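Foros > Robótica > Manipulación > Objetos deformables
Imprimir | Enviar por correo electrónico

Tema: Política bimanual para telas dobladas, resultados con Grular

wysocka_lab
12 de agosto de 2024
Resumo la última tanda. Entrenamos con 326 demostraciones tomadas con pinzas de mano, sin teleoperación. La tarea es recoger una tela doblada de una cama y apilarla sobre otra. Evaluación: 60 ensayos por política, con colchas que no están en el entrenamiento. La variante con Grular (remuestreo según apertura de dedos) falla menos en el agarre inicial que la base. En el apilado no hay diferencia.

pinza_sur
¿Qué aspecto tienen los datos? Con fondos estampados, nuestra segmentación confunde el borde de la tela con el dibujo.

wysocka_lab
Va un fotograma de demostración. La tela blanca grande está girada respecto a la cama, con una esquina hacia la pinza abierta; la toalla pequeña queda más arriba, contra la almohada de cuadros. La colcha turquesa con flores da buen contraste. No segmentamos, la entrada es RGB directa.

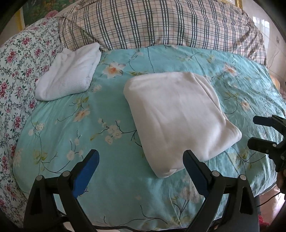

Re: Resultados con Grular

callside_dev
El contraste me parece justo el problema. Blanco sobre turquesa es un caso fácil. Sin blanco sobre blanco no se puede atribuir la mejora al remuestreo.

wysocka_lab
La base se evaluó con las mismas colchas, así que la comparación entre ambas se sostiene. Sobre generalizar a bajo contraste no afirmo nada.

pinza_sur
¿Cuántas semillas?

wysocka_lab
3 por variante. La dispersión entre semillas es menor que la diferencia en agarre.

callside_dev
Con 3 semillas yo no lo daría por cerrado. En Stomton repetimos algo parecido en febrero y al cambiar la semilla se invirtió el orden de 2 variantes. Sube los resultados por ensayo.

wysocka_lab
De acuerdo, subo el CSV con semilla, colcha y fase del fallo. El bajo contraste queda pendiente.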